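Marchand-Markthalle: Sortierpflicht für Obststände kommt im Oktober

Nultport. Jetzt also doch. Wer in der Markthalle Marchand Obst oder Gemüse verkauft, muss unverkaufte Ware ab Oktober getrennt abgeben. Obst hier, Gemüse da, Verpackung extra. Bisher landete am Abend alles zusammen in den grauen Containern hinter der Laderampe, von dort ging es in die Verbrennung nach Mestwood. Das soll aufhören.

Beschlossen hat das der Betreiber gestern Abend, knapp zwei Stunden Sitzung, die Händler durften zuhören und am Schluss Fragen stellen. Es gab viele Fragen. Antworten eher weniger.

Die Eckpunkte, soweit sie bis Redaktionsschluss vorlagen:

Betroffen sind 40 Stände im Erdgeschoss. Die Galerie (Käse, Brot, Feinkost) bleibt vorerst aussen vor. Jeder Stand bekommt beschriftete Behälter gestellt, abgegeben wird zwischen 18 und 19 Uhr an der Rampe Süd. Wer falsch sortiert, wird zuerst verwarnt. Ab dem zweiten Mal kostet es 100 Franken. Noch essbare Ware geht an die Küche im Quartier Brovania, der Rest in die Vergärung.

Severin Schnyder leitet den Hallenbetrieb seit fünf Jahren und hat die neue Regelung ausgearbeitet. «Wir werfen jeden Abend Sachen weg, die am Morgen noch jemand gekauft hätte», sagte er nach der Sitzung auf dem Gang. Die Entsorgung sei zudem teurer geworden, den Betrag wollte er nicht nennen. Nur so viel: Ohne Trennung müsste die Standmiete rauf. Das hat im Saal für Gemurmel gesorgt, die letzte Erhöhung ist noch nicht vergessen.

Gegenwind kommt vor allem von den kleinen Ständen. Keegan Sandhu verkauft Steinobst und Beeren gleich beim Nordeingang, allein, ohne Aushilfe. Eine Stunde für die Abgabe sei ein Witz, findet er. «Um sechs stehen bei mir noch Leute an. Soll ich die wegschicken?» Er habe nichts gegen das Trennen, das mache er zuhause auch. Aber die Rampe sei am anderen Ende der Halle und der Lift seit dem Frühling kaputt. Schnyder dazu: Der Lift werde repariert, Offerte liege vor. Wann, sagte er nicht.

Offen ist auch, was als Obst gilt. Klingt nach einer Nebensache, war aber der längste Punkt des Abends. Tomaten? Gemüse, sagt der Betreiber. Rhabarber? Ebenfalls Gemüse, wird aber bei den meisten Ständen neben den Erdbeeren ausgelegt. Melonen sollen zum Obst, Kürbisse nicht. Nüsse wurden vertagt. Eine Händlerin wollte wissen, wohin mit angeschnittenen Ananas in der Plastikschale, da musste Schnyder passen. Eine Liste soll in den nächsten Wochen aufgehängt werden, auf Deutsch, Französisch und Englisch.

Für Mestwood hat der Entscheid übrigens Folgen. Die Anlage dort bekommt weniger Material aus Nultport, die nassen Abfälle waren aber ohnehin nie beliebt, weil sie schlecht brennen. Aus dem Gemeindehaus hiess es am Vormittag knapp, man nehme das zur Kentnis.

Obst sortieren, beschriftete Körbe auf dem Tisch:

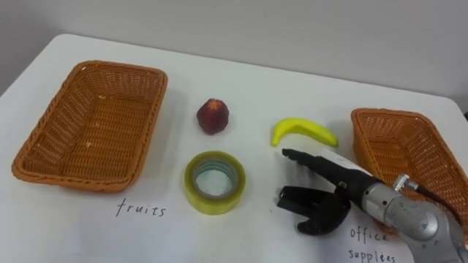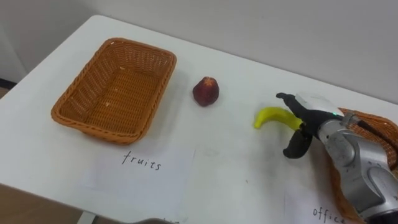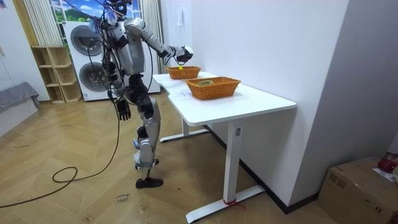 Und die Kundschaft? Merkt davon erst mal wenig. Die Öffnungszeiten bleiben, die Preise auch, zumindest laut Betreiber. Diskutiert wird noch ein Resttisch am Eingang, wo Überreifes kurz vor Ladenschluss verbilligt weggeht. Mehrere Händler sind dafür, andere fürchten, dass dann bis halb sieben niemand mehr zum vollen Preis kauft. Sandhu gehört zu den Skeptikern. Im Sommer bleibe ihm ausser ein paar weichen Pfirsichen sowieso kaum etwas liegen, sagt er, im Winter sei es dann umgekehrt, da habe er Kisten voll Äpfel, die aber noch wochenlang halten.

Die Küche in Brovania freut sich jedenfalls. Dort wird aus gespendeter Ware fünfmal die Woche ein Mittagessen gekocht, bisher hauptsächlich mit dem, was die Grossverteiler abgeben. Frisches Obst ist eher selten dabei. Abgeholt wird am Abend mit dem Lieferwagen, gekühlt, sofern der Wagen bis dahin durch die Prüfung kommt.

Nach drei Monaten soll ein erstes Mal Bilanz gezogen werden. Dann wird auch entschieden, ob die Galerie nachzieht. Bei den Käseständen heisst es, man warte ab. Die Behälter werden Ende September verteilt, wer dann nicht am Stand ist, holt sie im Büro im ersten Stock. Dort liegt auch das Merkblatt auf, Fragen bitte schriftlich, das Telefon ist momentan nur am Vormittag besezt.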